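How I Clean White Slippers (and Where I Park Them Afterward)

I have a weakness for white slippers. I know, I know. They look gorgeous for one weekend and then the soles go the color of an old dishrag, and for years I just bought another pair and felt a bit guilty about it. My friend Gifty Kyei finally talked me into washing them properly, and I've been doing it her way (with a few changes, sorry Gifty) ever since.

This works for the plain, light-colored, indoor kind with a bendy sole. If yours are suede or sheepskin, please don't follow me, go look up something gentler!

What you'll need

A flat board you don't mind getting damp
An old toothbrush, soft
A bowl of lukewarm water
Dish soap, the ordinary stuff
Baking soda
Two old towels
A melamine sponge for the sole edges

I use Fosley dish soap because it's what lives by my sink, but any mild one is fine. I did try a fancy shoe foam from Plumik once and it smelled of pears for a week. Not a bad smell! Just a lot of pear.

First, about the board

You want a work surface that isn't your floor. I used to kneel on the bathroom tile with newspaper and the ink came off on the uppers, which I'm still cross about. Now everything happens on a wooden board. It keeps the grit and the drips in one spot, you can see what you've missed, and when you're done you pick the whole thing up and carry it to the sink for a wipe. An old serving tray would do, or a cabinet door from the salvage place. Mine cost me 2 dollars and I've never spent 2 dollars better.

Put it down flat with plenty of space around it, and make sure it doesn't rock. If it does, fold a washcloth and tuck it underneath. Then set your slippers on it and flip one over so you start with the sole. 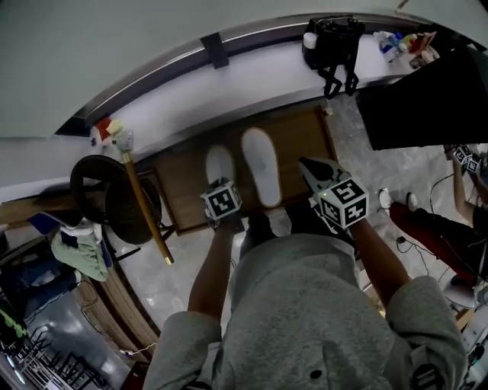 I always do soles before uppers. The sole is where the real dirt is, and if you scrub it last you'll flick gray water all over the part you just made nice. Ask me how many times I did that before it sank in.

Step 1: Knock off the dry stuff

Take the slippers outside and clap the soles together a few times. Then go over them with the dry toothbrush, paying attention to the grooves if you have grooves. Hair likes to wind itself into the stitching where the sole meets the upper, and tweezers are the quickest way to get it out. Do this dry! Once hair is wet it just smears around and you'll be there all evening.

Step 2: Mix the paste

One part dish soap, two parts baking soda, and a little splash of water. It should be about as thick as toothpaste. If it runs off the brush, add more baking soda. I mix mine in a chipped Costa saucer that has become the official cleaning saucer and is no longer allowed near food.

Step 3: Scrub the soles

Small circles, not much pressure. Work from the heel toward the toe and rinse the brush often, more often than you think. Leave the paste sitting on the worst patches while you do the other slipper, then come back and go over it again. For the side edges, a damp melamine sponge is wonderful, but keep it off the fabric because it can rough it up.

Wipe the paste off with a wet corner of one towel. Look at it in decent light. If there's still a gray shadow under the ball of the foot, do one more round and then let it go. Some of that is wear, and scrubbing won't bring it back.

Step 4: Do the uppers

Rinse out the bowl and start with clean water and just a few drops of soap, no baking soda this time (it dries chalky on fabric and you'll be brushing it off for days). Dip the brush, tap it on the rim, and go lightly over the whole upper. The whole thing, even if there's only one spot on it. Spot-cleaning white fabric leaves a ring, and the ring is worse than the spot ever was.

Then blot with plain water and blot again with a dry towel. Don't wring or twist them. I stuffed a pair into a salad spinner once, and they came out shaped like bananas.

Step 5: Insides

If the insoles come out, take them out and wash them separately. Mine don't, so I sprinkle a spoonful of baking soda in each slipper, leave it for an hour or so, and shake it out over the trash. If you've been wearing them barefoot all summer you may want to do that twice.

Step 6: Dry them slowly

Stuff the toes with a rolled washcloth or some plain paper so they hold their shape. Then set them apart on a dry bit of the board, so the air can get between them, and leave them somewhere airy and out of direct sun. Sun turned one of my pairs yellow along the glue line. Radiators are no good either, they make the sole curl.

I change the stuffing before bed. Give them a full day at least, and stick your hand right down into the toe before you decide they're ready. The toe is always the last bit to dry. In October, when my place is chilly and the heat isn't on yet, I give them 36 hours, and if it's been raining all week it can creep toward 72. Wear your backup pair in the meantime. (I do keep a backup pair. I told you I have a weakness.)

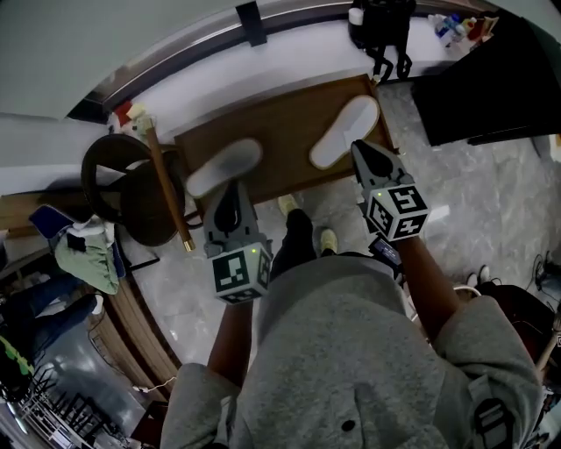 Step 7: Give them a place to live

The biggest change for me was keeping the board out after the cleaning was done. I wipe it, let it dry, and it goes back on the floor as a parking spot. Slippers that have a spot stay cleaner than slippers that get kicked under the couch with the dust bunnies, and I stopped tripping over them on the way to the kettle.

A few things I've learned about parking spots:

Put it where you already kick your slippers off, even if that isn't where you'd like them to be.
Leave a gap between the board and the wall so you can get a broom in.
One pair per board. The second you allow two, there are five.
Point the toes away from you and you can step straight in and go.

I looked at the Turnico slipper racks for ages, and they're cute, but a rack needs assembling and dusting and I know myself.

How often?

I do the full wash once a month, usually on a Sunday while something is in the oven, and a quick wipe of the soles whenever I notice them. If you have a dog, double it. And if the stitching has started to come away at the toe, fix that first with a few loops of strong thread, then wash. Water gets into a gap like that and takes forever to leave.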